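Pliltine Bedroom Folding Set: README

Status: usable, which in this project counts as a celebration. Last tidied in September, version 2.

What this is

A collection of bedroom laundry episodes, one item per episode, all done on top of a bed. It covers the stretch of housework between "the dryer has stopped" and "the clothes are in a drawer," a stretch that in many homes lasts until the next load. There are 2747 episodes in the full set and 300 in the sample folder called olska_small. Start with the sample. The full set is large, and you will be tired of dark clothing well before the end of it.

What's in the laundry

Blankets, T-shirts, trousers, a few things we gave up classifying. Owners of the bedrooms were asked to use whatever was in the basket, so the color range runs from charcoal to slightly different charcoal. If you were hoping for a balanced palette, the Drendix kitchen linen set has yellow napkins and you may prefer its company.

Every item gets one label for type, one for color and one for what was being done to it. The labels for type are:

blanket: anything meant to cover a person lying down
tshirt: short sleeves, knitted, usually with something printed on it
trousers: two legs, any length past the knee
pile: more than one item, no clear winner
other: see above regarding giving up

Blankets

Blankets are the largest things in the set and behave accordingly. A folded edge counts as a fold only when both layers lie along each other for most of their length. A blanket that has merely slumped over on itself is labeled "gathered," and we had longer arguments over that word than over anything else in this file. The bed is rarely clear when a blanket is being handled. Other clothes wait at the far end, and they stay in the episode without labels of their own.
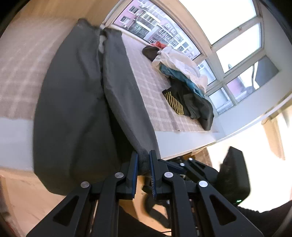
Do the other clothes on the bed need to be masked out before training?

We leave them in, and the Sison baseline was run with them in. Real beds have heaps on them, and a model that only copes with a bare mattress will be of limited use to anybody with a family.

T-shirts

T-shirts are laid out lengthwise where the bed allows it. The collar is the reference point for direction, so "toward" always means toward the collar and "away" means toward the hem. Inside-out shirts carry the flag reversed=1. Annotators were not asked to read the slogans, and the ones who did regretted it.

Prints are not transcribed. Motion and wrinkles take care of most of the words anyway, and what survives is rarely worth keeping. Cables, phones and similar guests on the bed go in the notes column under "stray." Please don't file them under "other," which is for laundry. 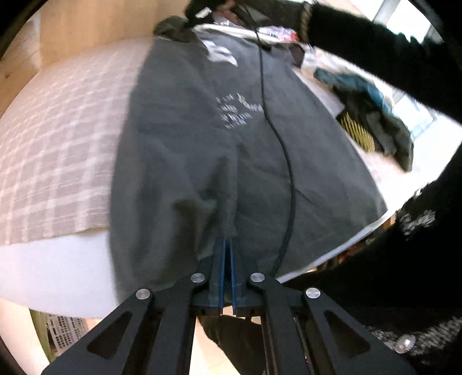 Dark T-shirt with white print, spread on the bed. Type: tshirt. Stray: thin black cable.

Trousers

The trouser rules are short. Legs are named left and right as they appear to the viewer, regardless of which leg a wearer would put in them. We tried it the other way for a month and the disagreement rate was embarrassing. Waistband and cuffs are labeled only when they can be told apart with confidence; a bunched end gets "end_unknown" and no further speculation.

Trousers held at two corners use the tag two_point. It says nothing about whether the fold that follows is any good. Fold quality has its own column, scored from 0 to 40, and the top score has never been awarded. The closest candidate was a pillowcase.
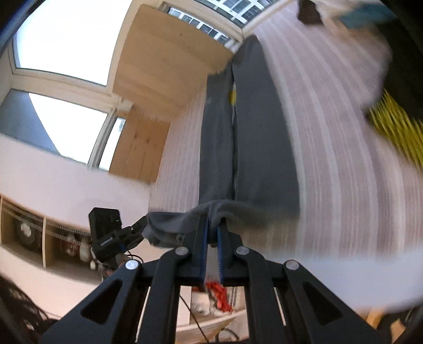

Dark gray trousers lying lengthwise on a striped bed cover, near end bunched. Type: trousers. Tag: two_point.

Known problems

Stripes and checks on bedding get mistaken for garment edges by nearly everything we tried.

Dark items on dark items are hard to separate. Two of our annotators wear glasses now, though they may have needed them before.

The color label "gray" covers far too much. Splitting it is on the list for the next version, as it was on the list for this one.

No fitted sheets. We had some, and they were removed from the set by general agreement.

Splits

Train, validation and test are divided by bedroom, so the same bed never turns up in two of them. If you reshuffle by episode your numbers will go up, and you should not enjoy it.

Changes in version 2

Renamed "pants" to "trousers" throughout, after which one script stopped working. Fixed the script. Merged "throw" into "blanket." Dropped the label "nearly folded," which had become a state of mind.

Reporting errors

Open an issue with the episode number and the label you would have chosen. Complaints about the state of the bedrooms will be closed without comment.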